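Bon, je vous avais promis des nouvelles de l'installation des rats, les voilà, avec du retard comme d'habitude (septembre m'est passé sous le nez, boulot, rentrée, fuite d'eau dans la salle de bain, je vous passe les détails).

Donc ! Les deux demoiselles s'appellent Grundon et Cukard. Oui, je sais. Grundon c'est le nom du village où on passait nos vacances dans mon jeu de rôle d'ado, et Cukard c'est mon fils qui a tapé au hasard sur le clavier et qui a refusé qu'on change quoi que ce soit. Grundon est la grosse grise qui vient réclamer dès que j'ouvre la porte. Cukard, elle, reste planquée au fond du hamac et me juge. Sur la balance de cuisine, Grundon affiche 305 grammes, et je la soupçonne d'avoir piqué une partie des rations de sa sœur.

La cage, c'est la Clullberg, achetée d'occasion à 35 euros à une dame très sympa qui arrêtait les chinchillas. Elle est grande, elle est lourde, elle a fallu la monter au troisième sans ascenseur et je ne recommencerai pas. Les étages étaient en grillage, alors j'ai tout recouvert avec du polaire découpé dans un vieux plaid, tenu aux coins par des pinces. Ça se lave à 30 degrés et ça sèche en une nuit. Par contre prévoyez deux jeux complets, parce que le jour de la lessive elles se retrouvent sur le métal et elles me le font bien comprendre.
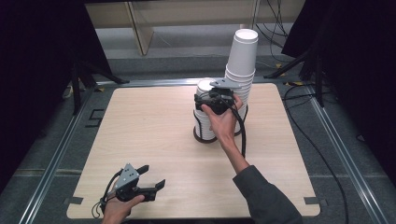 Côté litière, j'ai testé le lin pendant deux semaines. Pas mal pour les odeurs, mais il y en avait partout, jusque dans mes chaussons. Je suis revenue au chanvre et je mets un bac d'angle au rez-de-chaussée. Grundon l'a compris en trois jours, Cukard s'en sert surtout pour dormir. On progresse lentement.

Ah, et les sorties ! Le soir vers 20 h je les lâche sur le canapé, avec une couverture et une boîte remplie de papier froissé où je cache des graines de courge. Elles adorent. Au début Cukard ne bougeait pas d'un poil, et puis un soir j'avais mis du Górecki (la troisième symphonie, j'étais dans ma période tragique) et elle est sortie du carton, elle a traversé tout le dossier et elle s'est installée dans ma capuche ! Depuis j'en remets à chaque fois, toute la maison en a marre, moi la première, mais je n'ose plus changer de disque.

Il me reste à régler la question des barreaux que Grundon ronge à cinq heures du matin. J'ai essayé les branches de noisetier, elle les écorce en dix minutes et elle retourne à ses barreaux. Si vous avez une astuce, les commentaires sont ouverts, je prends tout. La prochaine fois je vous mets le patron du hamac double épaisseur, il est sur un coin d'enveloppe, il faut juste que je retrouve l'enveloppe.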